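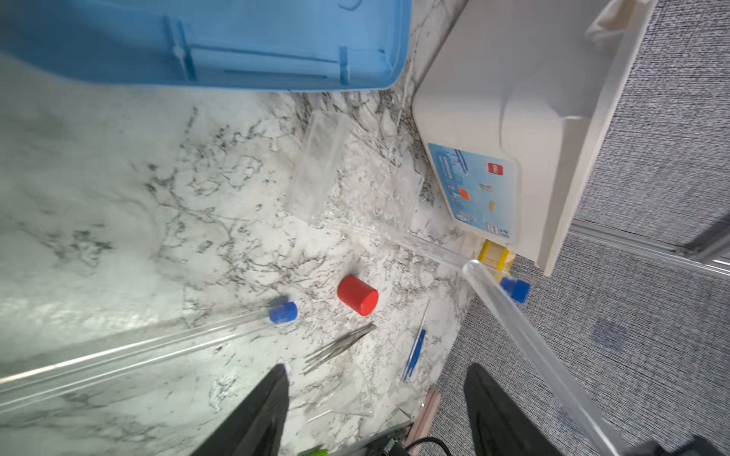
Pre-Run Checklist, Perception and Planning: Cell Nurkis
Checked by Solomiia Moroz, comments by Hjalti Steinarsdóttir

1. Planner build matches the tag on the board — PASS
Comment: The tag was in Petro's handwriting, so this took two of us.

2. Wrist camera calibration loaded, both arms — PASS
Comment: Left and right files are still named "left_new" and "left_new_2". Rename before one of us retires.

3. Clear objects detected on marble top — FAIL
Comment: Capped tubes get a mask on the cap and very little else. Detector is confident about the cap. Good for the cap. Depth threshold moved from 200 to 44, rerun pending.

4. Glare rejection on bare surface — PASS WITH REMARKS
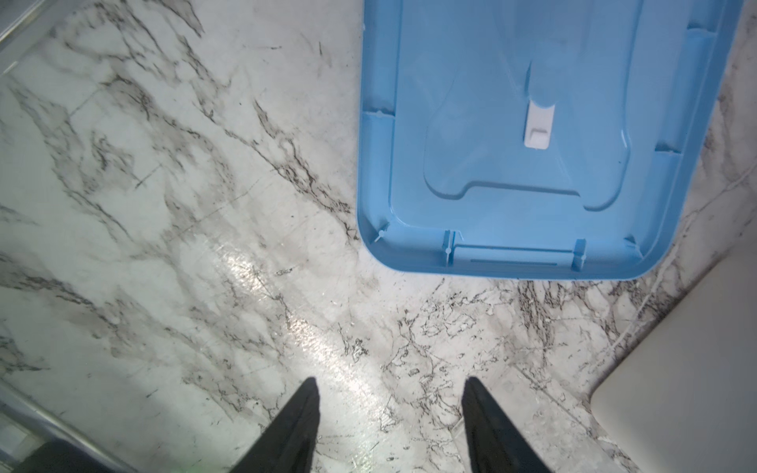 Item 4, wrist view. Glare streak between the fingertips, blue lid at upper right.

Comment: Fetura filter dropped the streak but kept the veins, which it reports as 9 thin graspable objects. Gil-soo Ok would like it noted that they are not graspable. Noted.

5. Lid in the collision model — FAIL
Comment: Modeled as a flat slab. The lid has a rim and ribs, and the planner should hear about them from us first. Mesh requested from Levchenko.

6. Arm-to-arm minimum distance enforced in software — PASS
Comment: Test with both grippers near the middle of the table, not parked at opposite ends like last time.
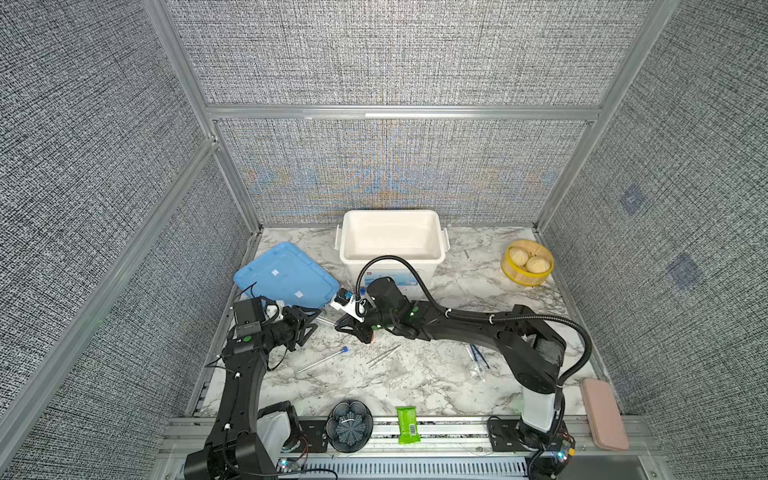

Page 2 of 3

Item 6, continued. Tube held upright in the right gripper, left gripper facing it across a short gap. Check the distance monitor against this pose and sign.
Signed: K. Fourie

7. Object list agrees with the table — FAIL
Comment: List has no entry for the steamer basket or the buns. Stirkis labels the buns "unknown, round, 2", a fair review of most cafeterias.

8. Log buffer set to 2,000 entries, old logs cleared — PASS
Comment: Cleared by Petro Kuzmenko. Backup also cleared by Petro Kuzmenko. See separate form.

9. Stop command tested from the planner console — PASS

Open items: 3, 5, 7. No autonomous runs until item 5 is closed.
30 August 2025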